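Orathai Boonyarit
Thread · 4 min read

1/ I spent May trying to work out which linen pants are worth buying, and I said I'd post the results when I was done. I'm done. Three pairs, worn to work and on weekends, washed at home the way the labels said.

2/ Background for anyone new: I'm 5'3" with short legs and a long waist. I sit at a desk most of the day and walk to the train. I don't iron before work. If you iron, your results will be better than mine.

3/ The pairs: Casero wide leg in oatmeal, Kubo straight leg in navy, and the Mamumis pull-on in olive. I bought all of them myself. The Casero and the Kubo are all linen. The Mamumis is a linen and cotton blend.

4/ Casero first. Best fabric of the lot. Heavy enough that pockets don't show through, even in the light color. The waistband is flat in front with elastic in the back, and it stayed put when I sat down.

5/ The problem is length. They come in one inseam and I had to take up a lot. Boonmee Phromma did the hem for me (he does alterations out of his apartment and is good with wide legs). He left a deep hem so I can let it down if it shrinks more.

6/ It did shrink some in the first wash, so wash before you hem. I did it in that order only because he told me to.

7/ Wrinkles on the Casero: yes, a lot, behind the knees and across the lap. By lunch they look slept in. On a wide leg I don't mind it much. With a tucked-in tee and flat sandals it looks fine.

8/ Kubo. I wanted to like these most because navy goes with everything I own. The cut is neat and the length was right on me without a hem. The rise is high and the button sits exactly at my waist.

9/ But the thigh is narrow, and linen doesn't stretch. After a few wears the seam at the seat started to pull and you could see little gaps along the stitching. I sized up and exchanged them. The bigger size fits in the thigh and gaps at the back waist. I wear a belt with them now.

10/ The navy also bled in the wash. Cold water, alone, and the water was still blue on the second go. I wouldn't wear them on a white couch yet.

11/ Mamumis. Cheapest, and the ones I reach for most. Drawstring, deep pockets, tapered at the ankle. The cotton makes them softer from day one and they wrinkle less. They also feel warmer on a hot platform, so there's a trade.

12/ Two complaints. The drawstring ends came unfinished and started to fray, so I knotted them. And the olive is a lot browner in person than on the site. If you want green, this isn't it.

13/ What I wear on top, because I get asked: plain tees, a striped button-up left open, and a short red-orange knit from Zesteo that I thought would be too loud. It works with all three pairs. I'd been looking for that kind of color for a while, red going into orange.

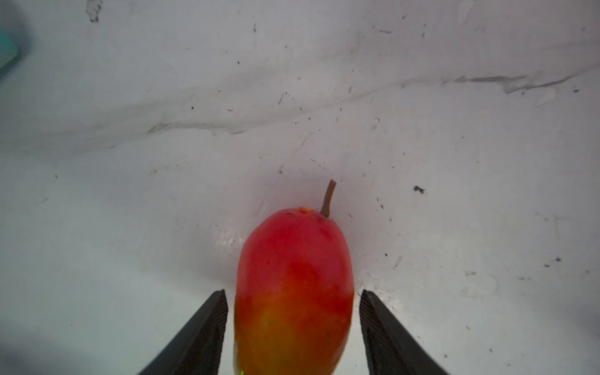 14/ Shoes. Wide leg: flat sandals or a low block heel. Straight leg: loafers, no socks showing. Tapered: sneakers. I tried the wide leg with sneakers and the hem kept catching under the heel.

15/ Washing: cold, inside out, low spin, hang by the waistband. Pull the legs straight while they're damp and run your hands down the seams. That gets rid of the worst creases. I put the Mamumis in the dryer once on low and they came out shorter.

16/ If you only buy one: Mamumis for work and travel, Casero if you have the height or someone to hem them. I'd skip the Kubo unless you have slim legs, and then I think they'd be great.

17/ I'm wearing the Casero to a dinner on Friday and will post how they look after a car ride. Linen skirts are next. Send me any with real pockets.

Contact · © Orathai Boonyarit · Back to top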